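I promised some of you a thread on how I finally put order in the toy table. It is Saturday and I have coffee, so let's go. Sat 25 August, for my own record, because I want to see how long it lasts.

1. First the background. We live in Gularthorpe in a flat where the dining table is also the play table and the sorting table. Since May we have had toys on it every day. At dinner we push them to one end and eat at the other.

2. My friend Lemlem Jemal has three children and a very clean living room. I asked her for her method. She told me: one box for one table. When the box is full, you stop buying. I thought this was too simple for us, but I had no better idea.

3. For the box I did not buy anything. I took the green one from the cookies. It is strong plastic, the walls are high enough, and a child can carry it with two hands. I looked at storage boxes in the Veltonwood shop before, and they were nice, but I did not want to pay for a box when a box was already in my kitchen.

4. The rule for what goes in: small things that are played with on the table. Play food, animals, capsule balls. Dolls do not go in, they have their own place in the bedroom (in theory).

5. The cotton swabs are also in the box. I know they are not a toy. They are used for painting dots, and if I put them back in the bathroom I must go and get them again ten minutes later. So they have a permanent seat now.

6. The table and the box on sorting day: 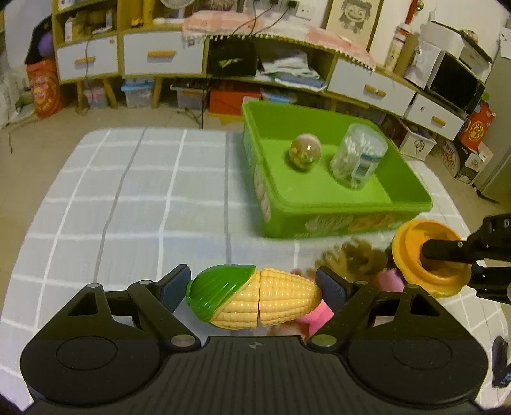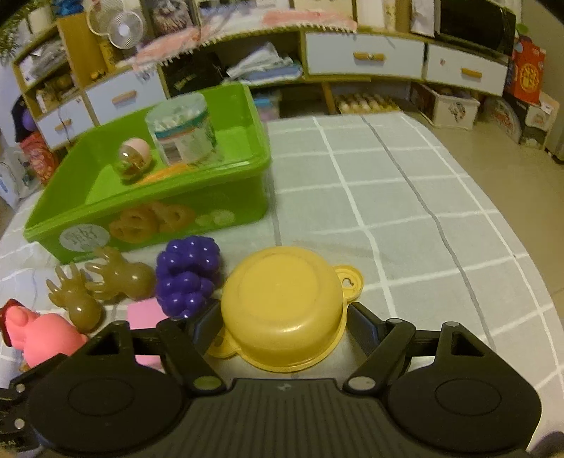
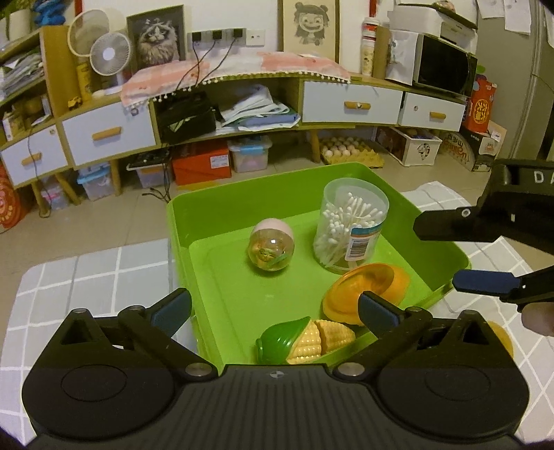
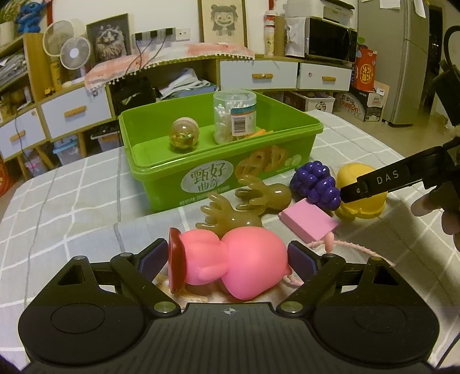

7. Some notes on the things themselves. The corn comes in two halves and the halves must go in the box together. In my experience, when one half goes under the cabinet, the other half is sad and useless for a week. Same for the orange fruit.

8. The purple grapes are the favorite. They have been soup, they have been a hat for a doll, and once they came with us on the bus. I don't understand the attraction but I respect it.

9. The pink pig with the curly tail is from my cousin Kidus Sisay. He says it was the last one in the shop. It sleeps in the box at night, on top, because it "needs air". I did not make this rule.

10. The stretchy brown things are the problem of the collection. They catch every hair and every crumb. I wash them with dish soap and warm water, then let them dry on a plate. Do not dry them with paper towel, the paper stays on them and you must start again.

11. Yellow toy pot: also soap and water. The sponge is pink and it is a toy now, so please, nobody in my family should use it for real dishes. (Anisa Chong, I am looking at you. You were a very kind guest.)

12. The tablecloth. Many of you asked about it last time. It is the gray and white checked one, and I like it because small dirt does not show so much between the lines. I shake it from the window before breakfast and wash it once a week at 40 degrees. No iron.

13. Where does the box live? At first I wanted it on top of the cabinet, but the cloth with the fringe is there, and the fringe was pulled down 2 times. Under the cabinet was my second idea, but we already keep clear storage boxes there, and other things that I will sort in another thread, when I am brave. For now it lives at the end of the table. On the floor is also fine when we need the table.

14. How we do it in the evening. I say "the box is hungry". Then everything goes in, big things first, capsule ball last because it rolls. On a good day this takes 4 minutes. On a bad day I do it alone after bedtime and it takes the same 4 minutes, only with less singing.

15. What did not work: labels with little drawings. I made them with much love. They were peeled off before lunch. Also sorting by color, which looked beautiful for one afternoon.

16. Things that do not fit in the box go in a bag for two weeks. If they are not missed, they go to Meron Nigatu, who collects toys for the playgroup. The first bag was already quite heavy and I heard no complaint yet.

17. Next thread will be the open shelf in the cabinet, with the papers. I have been saving papers there since we moved and I don't know anymore what they are. If you have a system for papers that is not "buy a scanner", please write it to me.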